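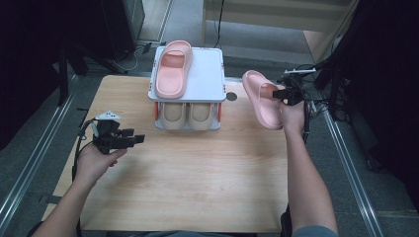 Can a pair of hand-held grippers be built in a shared workshop well enough to record household tidying tasks?

Within limits, they can. The parts that decide the result are the stiffness of the jaws and the routing of the cables, and both can be handled with ordinary shop tools.

## 4. Construction and Trial Tasks

### 4.1 Workshop build

The two grippers described in this section were assembled at the Brevska shared workshop by three of the authors (Hedegaard, Hosoda and Laaksonen). The workshop provides bench space, two printers and a small drill press, and no part of the build required equipment beyond these. The design, referred to below as Hevura, consists of a left and a right unit. Each unit is held in one hand and connected by cable to a recording computer placed away from the work area.

The first version was completed in September. Its jaws were printed with a wall that proved too thin, and they bent outward when closed on anything thicker than a folded towel. The second version uses a thicker jaw root and a shorter finger. This change reduced the widest opening slightly, but the jaws now close in parallel over most of their travel. Printing time for one complete unit is 17 hours, and assembly by a person who has done it once before takes 60 minutes.

Cable routing received more attention than was first planned. In early sessions the cable left the unit from the front and was often caught between the jaws and the object. It was moved away from the jaws on both units, and a loop of slack was left near the wrist. A cable that hangs too freely can still drag on the table, and operators were told to clear it before each recording.

### 4.2 The shoe rack task

Footwear was chosen as the first trial task. A slide sandal is light but bulky, its strap and sole differ in stiffness, and it has a clear front and back. The operator must therefore attend to the direction of the toe as well as to the position of the shoe. The rack used in the trials has two tiers, and the space between them limits the angle at which a gripper can enter.

**Figure 4.** The shoe rack task at the workbench. One pink slide sandal rests on the upper shelf while the second is held in the right gripper; the beige sandals are on the lower tier.

Placement on the upper shelf was the easier of the two cases. It could be done from above, with the wrist turned late in the movement. The lower tier called for a flatter approach, and operators with less practice tended to touch the edge of the upper shelf with the body of the gripper. Østergaard proposed marking such contacts in the log – even where the sandal was placed correctly – and this rule was kept for all sessions.

### 4.3 Recorded material

A total of 309 recordings of the shoe rack task were kept after review. Recordings were removed if the cable crossed the jaws, if either unit lost its connection, or if the operator put down a gripper before the task was complete. Review was carried out by Egilsson, who did not take part in the recording sessions.

The left unit was used less than the right in most recordings. All operators in this group were right-handed, and the written instructions did not state which hand should place which shoe. The instructions have been revised for the next series, in which the starting hand is assigned before each recording. The effect of this change on placement errors is treated in Section 5, together with the wear measured at the jaw pads.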